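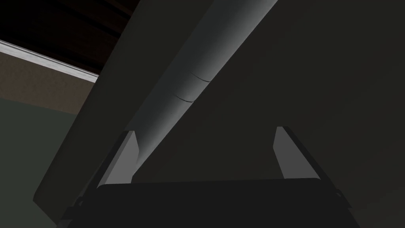 Grey tube, two seams partway down.

Painting a panelled garage door in a weekend

Quick write-up while I still remember it. Did ours in January, wouldn't recommend January. Anything dry and above ten degrees or so is better, check the tin.

What you need

Sugar soap, two buckets, sponge
Fine sandpaper and a sanding sponge for the grooves
Masking tape, the decent stuff
Primer to suit your door (metal, wood and plastic all differ)
Exterior satin, I used Teuber
Small angled brush, 4 inch foam roller
Dust sheet

Before you start

Find out what the door is made of. Magnet on it. Sticks = steel. Doesn't stick, could be aluminium, could be fibreglass or wood. Ask in the shop if unsure, the lad at Marnada was very patient with me.

Electric opener? Switch it off at the wall. Not just the remote. Helmut Hinrichs two doors down had his go up with the roller tray leaning on it.

Day one

Wash it. Top to bottom, then rinse with clean water, then rinse agian. Soap left in the grooves will lift the paint later. Leave it to dry properly, couple of hours at least.

Sand. Light hand, you only want to take the shine off. Any rust spots, go back to bare metal and dab with rust primer. Wipe down with a damp cloth.

Mask the frame, the handle, the rubber seal at the bottom. Don't paint the seal. It sticks to the floor and tears.

Prime. Brush in the grooves first, roller on the flats straight after. One thin coat. Leave overnight with the door shut.

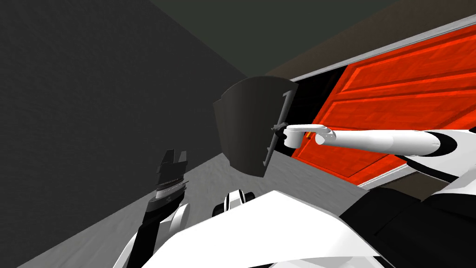
Colour is where everyone dithers, so get a tester pot and live with it for a few days. Strong colours need more coats than you'd think and reds are the worst for it, often three, and a grey-tinted primer helps. A bright red-orange with horizontal raised panels looks great next to a pale rail and dark walls, but the grooves come out a darker red so don't panic and slap more paint in them. Look at the tester morning and evening. Mine went from cream to custard by 7 pm.

Day two

First coat. Same order every time:

Grooves and edges, brush
Raised panels, roller
Flat bits between, roller
Lay off lightly in one direction, along the grain if theres a grain pattern

Work one row across then drop to the next. Don't go back over a bit that's started to dry, it drags.

Wait what it says on the tin. Second coat, same again. Sectional doors, lift it part way once it's touch dry and do the joints between sections. Fingers well clear of the joints. Get somebody else on the door, I had Natsumi.

Peel the tape while the last coat is still a bit soft. Pull back on itself, slowly.

If it goes wrong

Runs: let them harden, sand flat, touch up.
Sticking to the frame: candle wax on the edge.
Peeling within weeks: it wasn't clean. Sorry. Start over.

Leave the door alone for a day before normal use, and no washing it for a fortnight. Leftover paint in a jam jar, label on the lid.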